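# Waiting Its Turn: Scheduling Two Arms Over One Basket

The hard part of putting two arms on one table is deciding who owns the air above it. Each arm can plan a clean path alone. Run both planners at once and the paths cross, usually over the container, where every task ends.

Briem, the control stack developed at Lodorwood, treats that air as a resource to be locked. The workspace is divided into coarse volumes. An arm requests the volumes its path will sweep, holds them while it moves, and releases them one by one as it clears. An arm that is refused a volume stops at the last pose it was granted and waits there with its gripper open.

The first version locked the whole region over the table. It was safe and slow: one arm worked while the other stood at home. Version 2 releases volumes during the motion, so the idle arm can creep up to the edge of the busy one's claim. Most of the engineering went into the release logic. A volume can be given up only when the arm, the gripper and the held object have all left it, and the held object is the term with the worst error bars.

Film-wrapped goods make that error larger. Bikby, the perception module, fits a box to each package from depth and color, but clear wrap returns glare where the depth sensor expects a surface. A pack pinched by one edge also swings and settles at an angle the planner did not choose. Bikby therefore re-estimates the pose after the lift and passes Briem an inflated hull, padded by 14 millimeters on every side. The padding costs throughput. Earlier builds trusted the pose from before the grasp and clipped the container rim often enough to make the trade easy.
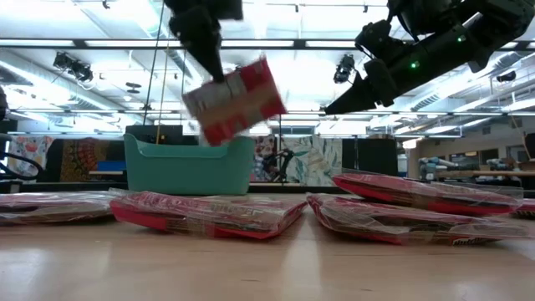

*One gripper holds a package above the teal basket while the second arm hovers over the table.*

Overlap is a separate problem. When one package rests on another, Bikby ranks candidates by how much of the outline is exposed and offers the top one first. If no candidate passes the threshold, the arm gives up its claim and the cycle restarts with a fresh view.

Tuning is done from logs. The replay tool, Gimley, steps through a run and draws the locked volumes over time, colored by owner. A batch of 725 placements exposed 26 deadlocks, all of the same type: each arm held a volume the other needed in order to retreat. The fix was to reserve the retreat path along with the approach, which adds one request per cycle.

What remains open is the drop itself. Briem releases an object at a fixed height above the rim, with no model of how full the container is. A fill estimate is planned for the next build, to be tested first in replay against the existing logs.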